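How to prepare a bagging station when two arms join the team

I work in the returns department of Tesero, where we put customer goods back into plastic bags before they go to the shelf. Since August a part of the bagging is done by a pair of robot arms. I was asked to write down how we arranged the work, for colleagues at the Pusier site who will begin with the same change. I am not an engineer, so this guide is about the people and the table, and only a little about the programming.

Step 1. Decide which goods go to the arms

Do not start with everything. We took a list of 3,093 articles and marked only those which are packed the same way each time. The rest stayed with the hand packers. Ask the packers to make the marks, not the office. They know which bags stick together and which bags tear at the fold, and this knowledge is written nowhere else.

Step 2. Make the table simple

Use a surface with a plain color and without shine. Keep labels, tape and pens on a side table. The person who brings the goods should be able to hand over a basket without walking around the arms.

Step 3. Teach filling before closing

Filling is the harder part. A bag must be open and must remain standing while the object goes in. In our work one gripper stays near the bag and the other one reaches into the mouth of it. Begin slowly, with 15 repetitions of one article, and change only one thing between them: the article, the bag or the position.
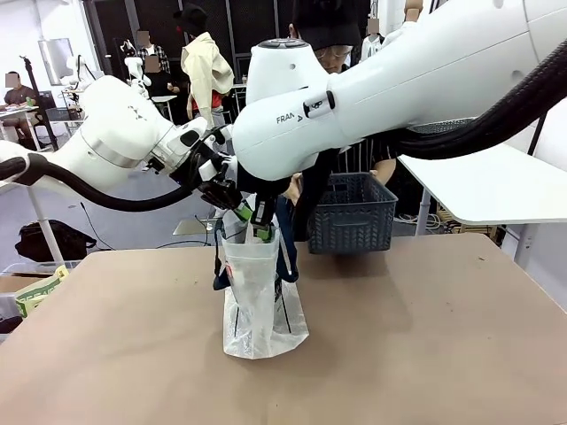 Cathal Tully: For me the filling was the easy part to give away, my wrists are glad of it. What I miss is deciding the order of the work. Please write in your guide that the packer chooses which basket comes next, otherwise we only feed the table all day.

I agree with this and we have changed our rule. The packer on shift now chooses the order of the baskets. The shift leader may ask for an urgent one, but must ask.

Step 4. Teach closing as a separate task

For closing, the top of the bag is gathered so that it becomes narrow, and it is held there. Soft goods are more difficult than we expected, for they move when the bag is lifted. Leave enough empty plastic over the goods for the grippers to take. If the bag is too short, give the article back to the hand packers and note it in the list.
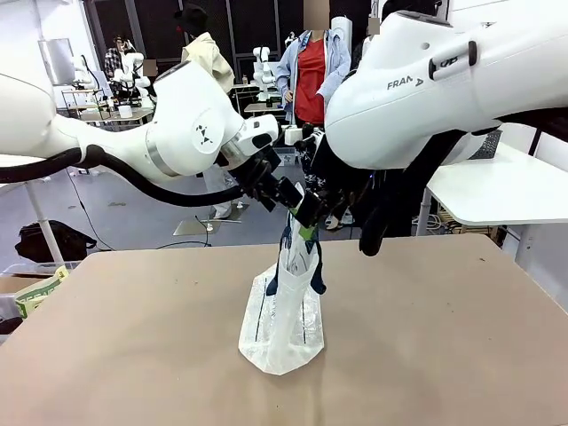 Holding the bag by its gathered top, with the goods inside.

Step 5. Write down the new duties

This step we did too late. For the first weeks it was not clear who may stop the arms, who fetches new bags and who checks the result. Now we have a sheet called Pokis on the wall, with these lines:

Start of shift: check the stop button, the cables and the grippers.
Each hour: look through the finished bags for tears and wrong labels.
Any time: everyone in the room may stop the arms, without permission.
End of shift: write the problems in the Menon logbook, also the small ones.

Step 6. Plan the hours of the people

A packer stays at the arms for 80 minutes and then changes to hand packing or checking. Longer than this, the attention becomes weak. We trained 6 packers in the first round, and each of them was paid the training hours as normal work. Please agree on this before the arms arrive.

If your bags are of another type, repeat step 3 from the beginning also when the articles are the same. The settings for our thin bags were of no use for the thick ones.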